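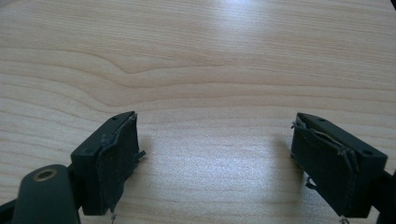
Prundcombe Tables: Finish and Grain

Tabletops from the Paterson workshop at Prundcombe, listed by surface. The gallery covers the pale tops only; painted and dark-stained tops have their own page. Sizes are in centimeters.

Top 134, pale, varnished
Fine grain, mostly horizontal, with one wavy figure that bulges in a gentle curve and flattens out again. The neighboring lines follow it in loose bands of darker tan. The varnish reflects overhead light strongly. Faint speckles show in the finish.

Specifications
Width 135, depth 76. Supplied as a top only, or with the Kunis trestle set (2 trestles). Fixings are included with the trestles.

Care
Wipe with a damp cloth along the grain. No abrasive pads. Small scratches can be touched up with the Dritari clear varnish, one thin coat. Do not place directly under a roof window.

Orders for pale tops reopen in March. Quote the top number when writing.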